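Thursday, January 16, 2020

Getting rid of the car (sort of)

So we've done it, or half done it anyway. The car is parked up at my mum's with a cover over it and the insurance people think I've lost my mind, and since the start of the month I've been getting to work on the 193. If you've read this blog for any length of time you'll know how much I moan about parking, so I suppose this was always coming.

Let me go back a bit. Last June the garage told me what the car needed to get through its next MOT and I had to sit down on one of their horrible plastic chairs. Brakes, something to do with the suspension, two tyres, and a part with a name I wrote on my hand and then washed off. I paid it, because what else do you do, and then drove home through Fultamstead in a queue that didn't move for the length of an entire radio play. It was quite a good radio play, to be fair. But I sat there thinking that I'd just handed over a holiday's worth of money for the privilege of looking at the back of a bread van.

I then did nothing at all for six months, which is how I make most of my decisions.

The bus stop is at the bottom of our road, by the postbox. In the morning there's one at 7.10, which I have caught exactly once, and one at half past, which is mine. It takes 40 minutes to get in if the lights at Benavides are kind (Benavides is the tile showroom on the big roundabout, everyone round here gives directions by it, I have never met a person who's bought a tile there). Driving took me less than that on a good day and a lot more on a bad one. The difference is that on the bus I can read. I've finished two library books already this month and I've started a third, a great fat thing about the Hanseatic League that I'd never have picked up at home because the telly's right there.

I do have opinions about seats now. Upstairs front is lovely if you get it, but the heater up there only knows how to do feet, and it does them to a crisp. Downstairs at the back is warm all over but you get the engine through your spine. My current favourite is upstairs, left-hand side, three rows back, where you can see right into people's gardens. I don't think I'd looked at a garden in this town before. There's a man with a proper greenhouse with a chandelier in it! There's a house with four sheds. I want to know what's in the fourth shed. 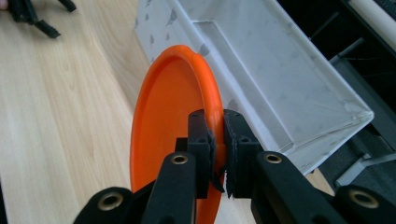
The money side is what everyone asks me, so I'll do my best. I'm buying a ten-journey ticket, which works out cheaper than singles but dearer than the monthly pass, and I haven't gone for the monthly pass because I'm a coward and I wanted to be able to back out. If I'm still at it at the end of February I'll get the pass. Against that I've knocked off petrol, and the car park at work, which went up again in the autumn and now costs more than my first flat's electricity did. I'm well ahead so far, even allowing for the amount I'm spending in the bakery next to the stop in town. They do a cheese and leek thing. I'd rather not go into how many.

Now for the bad bits. Wet people on a wet bus with the windows shut is a smell I had forgotten from school and could have done without remembering. The last 193 leaves town at 9.20 in the evening, so any sort of night out means a taxi or leaving before pudding. And the app! It's called Flirnivex, for reasons best known to the people who made it, and it's meant to show you where your bus is. Mine has spent two separate mornings telling me the bus was in the river. I've gone back to leaning out and squinting up the hill like everyone else at the stop.

The other thing is the big shop. I hadn't thought about it properly. You can't do a big shop on a bus, or I can't, I tried it on the first weekend and got off with one handle of a bag left and a tin of tomatoes rolling towards the driver. So we've gone over to little and often, and I bought one of those wheeled trolleys that my gran had, a Nultberg, dark green, takes 70 litres and goes up kerbs without a fight. I felt a hundred and four for the first outing and now I'd fight anyone who tried to take it off me. It stands in the hall and we've started putting the post in it.

Several of you asked last time about the cycle path. I've walked some of it and the stretch behind the allotments is still a bog, so that's one for when the evenings are lighter. If anybody's tried it from the Fultamstead end, tell me in the comments what the surface is like past the level crossing, and whether that gate's still chained.

Right, I've got soup on.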